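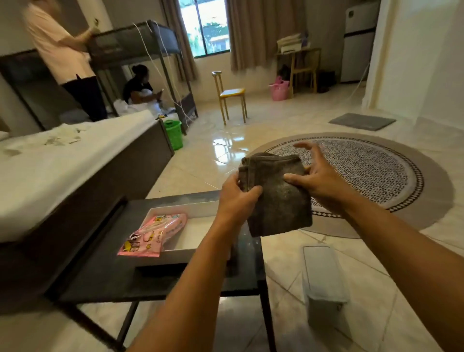 How does a robot learn to fold a towel? My team works on a robot named Timo, and for ages Timo was terrible at it! We tried writing rules, like "grab this corner, now that one." But towels are floppy, and they never land the same way twice.

So we tried something else – we let Timo learn from people. Folks folded towels at home while a camera looked down at their hands, and we collected 2000 of those folds. A computer program studied them all and looked for patterns in how hands move.

Then came the test. With our rules, Timo folded 2 towels out of 50. After learning from people, it folded 42! (The other eight ended up kind of lumpy – mine do too.) Next we're trying socks.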